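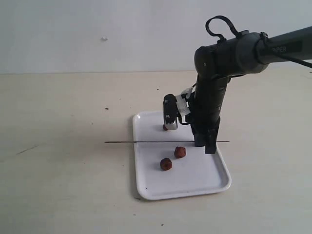

Skewer over the tray, arm under remote control.

Teleoperation for the Tinden skewering task is slower than I'd like. Depth is the hard part -- the skewer hides its own tip from the wrist camera.
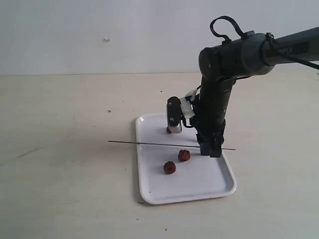 Page last changed: 30 May 2026

I log at 200 Hz and throw out any run over 3000 samples. Hand guiding, which I tried in March, left my pushes in the torque data.

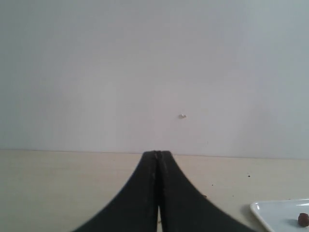 Sunil Sikder wrote to say he'd keep the long runs, as the corrections in them are worth having.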